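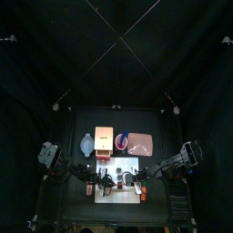
How to run a two-arm tabletop demonstration for visitors

Last updated: June

This guidance is for staff who host open days at the Taron teaching laboratory. It covers the household objects demonstration, in which two robot arms handle small items on an enclosed table. It assumes that the host has completed the Cillorar induction and is authorised to start and stop the arms. Staff without that authorisation may assist with visitors but must not operate the equipment.

Before the day

Confirm the booking with the front office and ask for the final visitor number. A group of more than 8 must be divided, as only a small number of people can see the tabletop clearly at one time. The remainder should wait in Room 207, where the Hoàng display boards and the printed leaflets are kept.

Read through the running order and decide which tasks will be shown. Four tasks are sufficient for one session. Suitable tasks include:

- pulling out the small drawer of the wooden box and closing it again
- lifting an item out of the pink cup and putting it back
- moving the dark cubes from the white board into the blue bowl
- passing an object from one gripper to the other

The last of these is the most popular with visitors and also the most likely to fail. It is best placed third, so that the session may end on a task which is more dependable.

Setting the table

Switch on the table lighting and leave the room lights at half. The black fabric must hang straight on every side. Folds that reach over the table edge should be tucked back and secured.

Place the larger items in a row across the middle of the table, leaving a hand's width between them. The white board goes in front of the row, within reach of both arms. Small items for gripping are placed on or beside the board. Bright colours are preferred for these, as dark pieces are difficult to make out from the back of a group.

Check the cables on both forearms. They should be held close to the arm and should not pull tight when the arm is fully extended. Any cable resting on the board should be moved clear of the items to be lifted.

Run each task once with no visitors present. If a gripper misses its object twice in succession, repeat the alignment procedure in the Stiltitis handbook before proceeding. Do not correct the fault by moving the object to suit the arm, as the same error will return during the session.

Receiving visitors

Groups are admitted from 10.30 a.m. Ask visitors to leave bags and coats on the rail by the door. Explain the following before the arms are started:

- visitors remain behind the yellow floor line
- hands are kept away from the table at all times, including when the arms are still
- the host will announce each movement before it begins
- anyone may call "stop", and the host will stop the arms at once

Children under 12 must be accompanied by an adult. Flash photography is not permitted while a task is running.

Giving the demonstration

Begin with the arms in the rest position. State in one or two sentences what the first task is and which arm will carry it out, then start the task. It is advisable to remain silent during the first few seconds of movement. Visitors generally wish to watch before they listen.

Describe what the arm is doing in ordinary terms. Words such as "wrist", "elbow" and "fingers" are readily understood. Should a visitor ask whether the arm is acting by itself or being guided by a person, give a plain answer for the task in question.

If an object is dropped, stop the arms, return them to rest and replace the object by hand. Tell the group what has happened and repeat the task. A task should not be attempted a third time.

A full session lasts nearly 25 minutes, including questions.

Closing the session

Return both arms to rest and switch off the drive power before visitors leave the room. Count the small items back into their tray. Record in the session book which tasks were shown, any stops that were called and any item found to be damaged. Missing or worn items are replaced from the cupboard in Room 207.

3 shares | 0 comments

This website uses cookies to remember your preferences. Accept | Manage settings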